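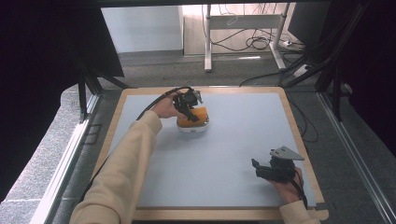
Both hand-held grippers over the work board, the left one at the orange-yellow piece in its white container.

We had been promised an hour at Getgate and stayed for nearly three, which tells you what kind of visit it was. The coffee was good, the stairs were steep, and by the time we got to the demonstration bay at the back I had already filled half my notebook with things about the building (it used to be a button warehouse, and they still find buttons). But the bay is what I want to write about, and mostly the one station in it, the one they call Femden.

Femden is where people teach by hand. The operator sits at a board with a gripper in each hand and does the small job that a robot arm will later be asked to do, over and over, while everything gets recorded. I had read about this sort of thing and pictured something much grander! The board is pale blue-gray with a rounded wood border, and the wood makes it look a bit like something from a kitchen. Dark curtains hang at both sides to keep the light even, and aluminum rails run along the edges of the rig. Our guide told us the curtains were the cheapest improvement they ever made.

What I liked best was hearing how the place is looked after, because our guide clearly loved that part and so did I. Every morning before the first session the board gets wiped with a barely damp cloth, never a spray, and then the grippers are opened and closed slowly a few dozen times with nothing in them. You listen for a scrape. If one jaw lags behind the other, the pair comes off and is cleaned with a soft brush, and if it still lags it goes in the drawer and a spare from Masilela goes on. A gripper gets a proper strip-down every 2,000 closings, though she admitted that in a busy week it slips a little.

The cables are the real housekeeping. Each gripper has its own thin black one, and the left one is led back along the forearm so it doesn't drag across the board. Sleeves catch on it, apparently, so the operator checks it again after every break. They have lost 2 connectors since spring, both to somebody standing up too fast, and there is now a short pause built into the end of each session so you put both grippers down before you push your chair back. I tried it myself and forgot straightaway, and was very kindly reminded.

They were at session 179 when we came by, working through pickups from small containers. I had assumed the left and right hands would always be busy together, but a good deal of the work asks one hand to hang back, and keeping a gripper still and ready in the air is more tiring than it sounds. My wrist ached after roughly two minutes.

Lunch was sandwiches in the old packing room, and afterward we saw the Tradow line, which is bigger and noisier and fenced off, and which I'm sure deserves a page of its own. I'm afraid I kept thinking about the little board. If you go, ask for the late morning slot, wear short sleeves if you want a turn with the grippers, and allow extra time for parking, as the lot behind the building is shared with the bakery.

Recent visits
Two Floors of Looms: A Morning at the Mill
The Tradow Line, Part One
Spring Open House at the Bottling Plant
What to Wear on a Foundry Tour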